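Pointed fingers or wide pads for a two-arm table setup?

Posted by Chia-hao Chiang, 2/6/22

We have two arms on a shared table and I need to settle on one set of fingers for both before August. The choices are the pointed Wallska fingers we have on now or the wide rubber pads from Tsegaye. The work is household stuff, mostly cups and candle holders, plus whatever ends up on a little shelf. The pads grip well but they are bulky, and I'm worried about clearance near the cactus and between the candlesticks. Budget is $878 for the lot. The fixed camera looking along the table shows how tight it gets.

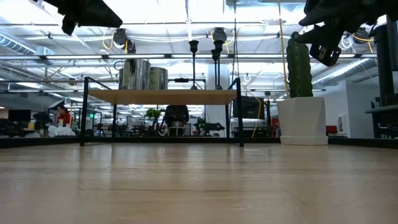

Ya-wen Tsai
Stay with the pointed ones if the items are that close together. We ran both kinds for 144 picks each. The pads won on smooth cylinders and lost badly on anything with a neighbour closer than 20 mm. Thin stems were fine with either. Drop your closing speed to 60 per cent for the pointed pair or they'll knock light things over before they get hold of them.

Hok-lam Mok
Pads. Never had a problem with them.

Cheng-en Chung
I'd sort out the cameras before spending anything on fingers. From a low angle you can't judge the gap between a fingertip and the rim of a clear cup. We lost almost a week blaming the gripper when it was the view. An overhead camera fixed it for us, and it also shows you where each arm parks when the other one is working. Ours is set up to take in the full table and both rails, like this one. 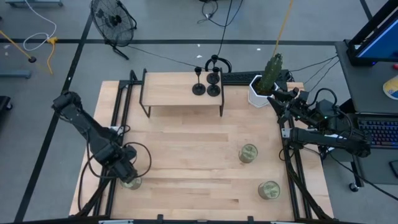
Overhead view, left gripper over one of the clear cups

Whichever fingers you pick, redo the tool offset for each arm separately. Copying the left values to the right put our fingertips out of line.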